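The Fish Finder Is Winning, and I'm Not Sure We Invited It

My brother-in-law spent 900 dollars on a sonar unit in April, and he has not looked at the lake since. I fish with him most weekends. He sits in the bow with his chin on his chest, watching a screen the size of a cereal box, and every so often he says "there's one" in the voice of a man reading his own blood pressure.

I should admit that we catch more fish now. I would like that on the record before the letters come in. Last month at Pultemura we boated more walleye before lunch than I used to manage in a good week, and I enjoyed every one of them, and I ate two with butter. I am a hypocrite with a full freezer.

Still, something has gone missing. When Ibrahim Ugwu taught me to fish that lake, the lesson took most of a summer. You lined up the dead pine with the boathouse roof and you drifted until your sinker started ticking over gravel. He had no idea how deep it was. He called it "deep enough" and if you asked again he poured himself more coffee. I learned to feel the bottom through the line, and when a fish picked up the bait I had that half second of wondering whether it was a fish or a rock or my own hopes.

With live sonar there is no wondering. You see the fish, you see your jig go down to the fish, and you see the fish decline it. I can't tell you how much worse that is. I used to go home after an empty day believing there were no walleye in the lake. Now I go home knowing that a great many of them had a look at what I was offering and passed.

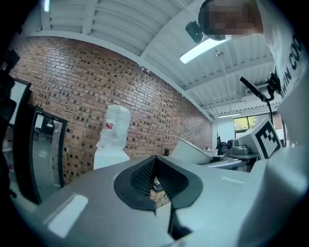
The "WIN CO" shirt, upper right.

The usual defense is that people said the same thing about outboard motors and graphite rods, and I suppose they did. Margaux Lebrun, who runs the bait counter at Castaño and has heard every side of this, told me her grandfather thought monofilament was cheating. He also thought that about bobbers. You can always find an older guy who draws the line right behind his own tackle box, and I know perfectly well that I am turning into him.

But a graphite rod never told me where to cast. That's the difference as I see it, and it matters most in tournaments. The Lamulano Open drew 116 boats this year. I watched from the public dock for two hours and I don't believe I saw six people look at the shoreline. Herons were working the reeds, baitfish were jumping in the shallows, and the whole fleet sat out in the middle with their heads down like commuters.

So here is my modest proposal. Give us one tournament a year with the screens off. Keep the motors, keep the good rods, keep the padded seats, for my sake. Adesuwa Mohammed has floated this at Dakitz for the spring walleye event and was told it would hurt turnout. Maybe so. I'd pay the entry fee, and I know at least one retired gravel drifter who would come if there was coffee.

My brother-in-law says he'd enter too - provided he could bring the unit along and just not turn it on.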